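Pinselständer mit Drachenkopf – sinnvoll oder Staubfänger?

Forum Irnunden › Schreiben & Tuschen › Material und Zubehör

tuschefleck
Hallo zusammen,
ich tusche seit dem Frühjahr, und bisher wohnten meine Pinsel in einem Senfglas. Mit dem Senfglas war ich zufrieden. Dann hat meine Schwiegermutter gesehen, wie ich arbeite, und zum Geburtstag kam ein Paket. Ein schweres.

Drin war ein Pinselständer aus dunklem, geschnitztem Holz, gedrechselte Pfosten, unten eine durchbrochene Leiste mit Wolken und Schnörkeln, und oben am Balken ein Drachenkopf, der das Maul aufreißt, als hätte er meine letzte Seite gelesen. Dazu ein paar Pinsel, ein dicker und mehrere schlanke mit schwarzem Stiel. Ich habe alles aufgehängt, bin drei Schritte zurückgetreten und fand, dass mein Arbeitszimmer jetzt aussieht wie die Filiale eines sehr ehrgeizigen Restaurants.
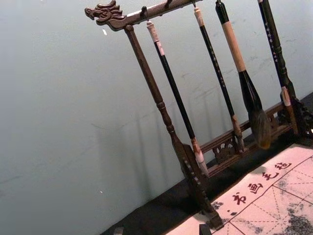 Meine Fragen also. Erstens: Hängt ihr eure Pinsel wirklich, oder ist das Folklore? Zweitens: Wie bekomme ich den Staub aus der Schnitzerei, ohne dem Drachen die Hörner abzubrechen? Und drittens, wohin damit? Auf dem Schreibtisch stoße ich bei jedem längeren Strich mit dem Ellenbogen dagegen.

Merle Katene
Glückwunsch zum Drachen. Ja, hängen, mit der Spitze nach unten. Wenn du den Pinsel nass mit den Haaren nach oben ins Glas stellst, läuft das Wasser in die Zwinge, und irgendwann löst sich der Leim. Dann hast du einen Stiel und einen kleinen toten Hamster.
Ausspülen, Spitze mit den Fingern formen, aufhängen, fertig. Keine Seife, oder nur selten.

Piddale
Widerspruch. Ich trockne seit Jahren liegend, auf einem gefalteten Handtuch, Stielende auf einem Essstäbchen, damit die Spitze ein bisschen tiefer liegt. Kein einziger verlorener Pinsel. Die Ständer sind Möbel. Schöne Möbel, aber Möbel.

Merle Katene
Du hast auch keine Katze.

Piddale
Ich habe zwei. Sie respektieren das Handtuch.

nachtschreiber
Bei zwei Katzen und einem Gestell, an dem Haarbüschel baumeln, würde ich das Handtuch auch bevorzugen.

Sorin Bošković
Zum Staub: ein alter, weicher Rasierpinsel, trocken. Alle zwei Wochen einmal drüber, in die Ecken rein, dann setzt sich nichts fest. Keine Möbelpolitur aus der Sprühdose! Die sammelt sich in jeder Wolke und wird klebrig. Ich habe einmal einen Nachmittag mit Zahnstochern verbracht und möchte darüber nicht sprechen.
Wenn das Holz stumpf wird, ein Hauch Wachs auf ein Tuch, nur auf die glatten Stellen. Den Drachen in Ruhe lassen.

tuschefleck
Rasierpinsel ist notiert. Es hat etwas Würdevolles, Pinsel mit einem Pinsel zu pflegen.

Jolán Antal
Was mich mehr interessiert als der Ständer: der Dicke. Meiner hat einen ähnlich buschigen Kopf, und den habe ich die ersten Monate behandelt wie die kleinen, also kurz unter den Hahn und fertig. Falsch. Bei so viel Haar bleibt innen Tusche sitzen, oben an der Zwinge, und beim nächsten Mal spreizt er sich wie ein Besen. Den spülst du, bis das Wasser klar ist, und dann noch einmal genauso lange. Danach mit Küchenpapier ausdrücken, nicht reiben. Und über Nacht hängen lassen, bevor er in irgendeine Rolle oder Schublade wandert.

Milovan Mladenović
Darf ich mal den Spielverderber geben? Ich habe mir auch so ein Ding hingestellt, in der festen Überzeugung, dass ich dann mehr schreibe. Ich habe nicht mehr geschrieben. Ich habe mehr Pinsel gekauft, denn leere Haken sehen traurig aus. Inzwischen hängt an meinem auch ein Schuhlöffel.

nachtschreiber
Hat der Schuhlöffel eine Schlaufe?

Milovan Mladenović
Selbst geknotet. Hält besser als die originalen.

Carolina Bragança
Apropos Schlaufen, die würde ich im Auge behalten. Bei mir ist nach einem Jahr eine gerissen, mitten in der Nacht, und der Pinsel fiel genau auf den Reibstein. Gewachster Buchbinderzwirn kostet fast nichts und ist in fünf Minuten eingezogen.

Zum Platz: links hinten, wenn du Rechtshänder bist. Nicht auf die Fensterbank, auch wenn es dort hübsch aussieht. Pralle Sonne auf dunklem Holz, darunter die Heizung, das gibt ab November Risse. Meiner steht auf einem niedrigen Regal neben dem Tisch. Ich muss mich zum Pinselwechsel zur Seite beugen, aber dafür spritzt nichts auf die Schnitzerei.

Piddale
Ein Regal für den Ständer für die Pinsel. Mein Handtuch liegt übrigens einfach da.

Carolina Bragança
Dein Handtuch hat auch keine Hörner.

Grukville
Ich lese hier nur mit und habe eine ketzerische Frage: Wozu überhaupt mehrere Pinsel? Mein Lehrer hat mich die ersten 1.000 Zeichen mit einem einzigen schreiben lassen. Ich habe den gehasst, den Pinsel und den Lehrer, aber danach wusste ich, was der Pinsel kann und was an mir liegt. Es lag meistens an mir.

Sorin Bošković
Da ist was dran. Einen mittleren nehmen, die anderen hängen lassen und ansehen. Das ist ja das Praktische am Ständer, man kann Pinsel besitzen, ohne sie zu benutzen, und es sieht nach Absicht aus.

Jolán Antal
Neue Pinsel aber bitte nicht ungeöffnet benutzen, falls die noch mit Leim gesteift sind! Lauwarmes Wasser, ein paar Minuten, Haare vorsichtig mit den Fingern lockern. Nicht knicken. Und kein heißes Wasser, sonst siehe Merles Hamster.

tuschefleck
Danke euch allen. Zwischenstand: Der Ständer ist auf die Kommode links von mir umgezogen, der Ellenbogen erholt sich. Zwirn ist bestellt. Ich übe jetzt erst mal mit einem der schlanken, der Dicke darf am Samstag ran, wenn ich Zeit habe, ihn ewig auszuspülen. Die Schwiegermutter hat angerufen und gefragt, ob der Drache einen Namen hat.

Merle Katene
Und?

tuschefleck
Nikolaidis. So hieß mein Mathelehrer. Der Blick ist derselbe.

Piddale
Was ist mit dem Senfglas passiert? Falls du es loswerden willst, ich hätte Verwendung.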